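Friday, bench room

Started at the back shelf because it has been the worst for longest. The plan was to go through all the mixed bins, get everything out of them that has a home somewhere else, and end up with a list of what really needs a bin. Got through the first pair before lunch.

How we got here, for the record. When we moved over from the Ostau building, whatever was left on the benches went into gray bins and the bins went on the shelf. That was meant to be for a week. Since then people have used them for anything without an obvious place: empty bottles, packaging that might be good for something, samples from Oyelaran, odd plastic bits. The drawer labels only cover fasteners and tape, so everything else drifts to the bins. I have done it myself plenty of times.

Rules I am using today:

One pass only. Pick a thing up, decide, put it down somewhere that isn't the bin it came from.

Four places it can go: shelf stock, Dallatdale return crate, recycling, trash. No "decide later" box. We had one of those in February and it is still under the sink.

Bottles with a label we can't read go out, whatever they look like. If it is empty and dry it goes to recycling with the cap off. If it has anything in it, it goes on the tray by the sink and gets dealt with the proper way. I don't want to guess at contents from a worn label again.

Clear packaging goes out unless it is flat and whole. The crinkled stuff takes up more room than anything else and has never once been reused that I know of.

Shiny film and foil wrappers: same. I can't tell foil from coated plastic half the time, and the recycling sheet on the door treats them differently. Scrunch test from the sheet: squeeze it in your fist, and if it stays scrunched it counts as foil, if it springs back it goes in the trash. Taped a copy of that line to the inside of the cupboard so I stop walking to the door.

Small hard things (blocks, caps, tips, rings) go in the 500 ml tubs with the screw lids, sorted by what they are for if we know, by color if we don't. Color is a poor way to sort but it beats a pile.

The second bin of the pair can wait until the front one is sorted. Doing two at once is how things got mixed in the first place. I also want the floor of each bin visible before it is called done. Small stuff lies flat against the rear wall or gets under the packaging, and you don't find it by stirring.

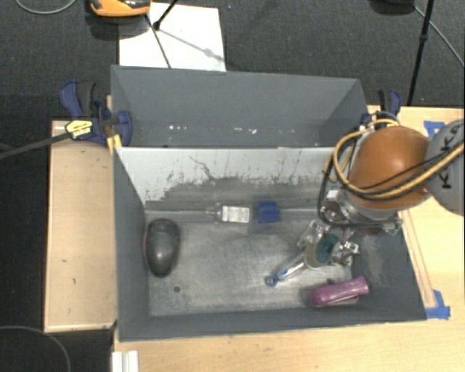 Read the rules out at the bench and got an objection straight away, which was that the unreadable label rule is too hard on bottles: a clear bottle that has been rinsed is perfectly good for water or for rinsing brushes, and we buy new ones from Misis every few months while throwing out the same kind. The suggestion was to keep a few, peel the old label off completely, and write on the plastic with the paint marker. I said peeling is the part that never gets done. The answer to that was to soak them overnight in the sink tub, and if the label is still on in the morning, out it goes.

Fair enough. Changed the rule. Bottles we know held only water get soaked overnight and relabeled. Anything else with an unreadable label still goes out. Cap on the number we keep is 16, because that is what fits in the rack standing up. When the rack is full, it is full.

Also raised: the hole in the floor of the gray bins. Anything thin enough can poke through or drop out of it when the bin gets carried, and I have picked bits up off the corridor floor more than once. Options were a square of tape on the underside, a rubber plug, or a sheet of mat cut to fit. Tape is quickest but it picks up dirt, and on the scuffed bins I doubt it will hold for long. Mat is better. There is an offcut of the drawer mat left over from the tool cabinet, and I think it is enough for 2 bins if cut carefully. Measure the inside at the bottom and not at the rim.

Tried cleaning the bottom of a spare bin while I was at it. Dish soap and a white pad took the grime off but did nothing for the cloudy streaks. Those are wear, I think, and can stay. Didn't try anything stronger. If the mat goes in, it won't matter what it looks like.

Afternoon

Tubs are filling unevenly. Caps and tips are nearly at the top already and the blocks tub has hardly anything in it. Might put blocks in with spacers and give the spare tub to the tips.

Long thin pieces are the awkward ones. They don't fit in the tubs, they catch on the packaging, and in a drawer they roll to the back. Stood a few in a tall jar for now with the tips down. Not sure that is right for the ones with a fine end — may be better lying in a tray with a divider. Ask before changing it.

The Dallatdale crate needs its list filled in before it goes. Last time we sent it without one and they sent the whole thing back with a note. The form is in the left drawer, second folder. Write what the thing is in plain words. They don't know our nicknames for parts.

Oyelaran samples: check if they want the wrappers kept with them. The first batch came loose, the second one was wrapped, and nothing in the paperwork says which is correct. Until we hear, wrapped ones stay wrapped and go on the top shelf, away from the general foil and film so they don't get tossed by mistake.

Time check: 4:30 and the trash has been out once. Bin sizes are fine, we just had too much in them. A bin filled to a third is easy to look through by hand, and past half you end up tipping it out on the bench. Put a line of tape on the inside at the one-third mark? Would be easy to do at the same time as the mat.

To do:

Cut mat, 2 pieces, round the corners a little
Soak tub by the sink tonight
New labels for tubs, bigger letters
Empty the February box under the sink, same rules as above
Ask about the tray for long pieces
Dallatdale form
Next pair of bins, from the middle shelf, Monday if the bench is free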